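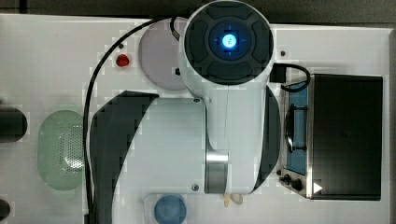 Speed limit and cable routing for a small arm on a table

Krishnamoorthy Rai
Posted 20th November

I am writing the work rules for a table cell with one small arm and a toaster oven. People reach onto the table between the runs. I have two doubts. First, what speed should we allow when a person is near? Second, the cable lies in a loop on the table. Is it acceptable, or must it be fixed? Our draft says only "keep cables tidy", and I find this too weak.

Pai

For speed, first do your risk assessment. In our shop we teach at 15 percent of full speed and nobody changes this without a signature. The number is our own, please do not copy it blindly. Also write who is allowed to press reset after a stop. Our first version forgot this and there were many arguments.

For the cable, leave enough slack for the last joint to turn fully both ways, then clip it. Move every joint to its limit by hand guiding and look at the cable each time. Keep it away from the oven door and the hot glass. We repeat this check every June and after any change of the tool.

Neten

just tape it. mine is taped for 2000 cycles no problem

Krishnamoorthy Rai

Thank you, Pai. I have added the reset rule and the joint check. Tape I will not use so near to an oven.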